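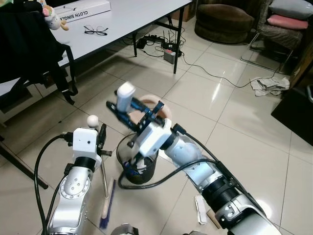
Melati Yeoh wanted to know who decides when a robot in the home has to stop. Her question came in during the open comment period on the Onudora Code of Practice for Household Robots, and it has shaped much of the second edition, released today by the Plallstead office.

The revised code covers two-armed robots used for cleaning, tidying and fetching in lived-in rooms. It replaces the first edition in full and applies to trials starting in October or later. Trials already under way may finish under the old text.

Comments were received from 1,710 people, almost 1,000 of them living in homes where a robot has been tested. Most asked for clearer wording on stopping, on cables and on what a gripper may hold.

"The first edition was written for workshops and then stretched to fit a living room," said Othmane Ashour, lead editor of the code. "Floors in homes have leads on them, paper, a broom, a bin. We have rewritten the sections on reach and on floor checks with that in mind."

What changes in the second edition

Any adult in the room may stop the robot at any time, without giving a reason. Work may restart only when that person agrees.

Operators must look over the floor before each run and note any cable within reach of either arm. Cables that belong to the robot must be kept clear of its tools. Household cables may stay where they are, but the route must be planned around them — the first edition let operators move them without asking.

Long-handled tools such as brooms and mops are now treated as part of the arm when working out safe distance. The handle and head both count.

A new section deals with gripping. Objects are sorted by shape and surface, and smooth, curved objects have their own entry, as they can turn between two fingers. The operator must begin at the lowest grip setting and raise it one step at a time. Gripping any part of a person is outside the code and is not allowed in trials that follow it. 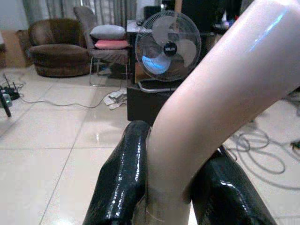 Training and records

Operators will need 8 hours of supervised practice, up from 6. Records of each run must list every stop, who called it and when work restarted. Households can ask for a copy and should receive it in plain language.

Kartha and Pokdale, which both run home trials, have said they will adopt the new edition.

"The record sheet is shorter than the old one and asks better questions," said Ruby-Lee Pearce of Kartha. "We would still like more detail on rooms with pets, and we have said so."

Pets and shared hallways are left for a later edition. Comments on both can be sent now.

A free briefing for operators will be held at the Plallstead office on Saturday at 10 am. Places should be booked in advance through the Onudora front desk.

Press contact: Karim Tazi, Onudora, Plallstead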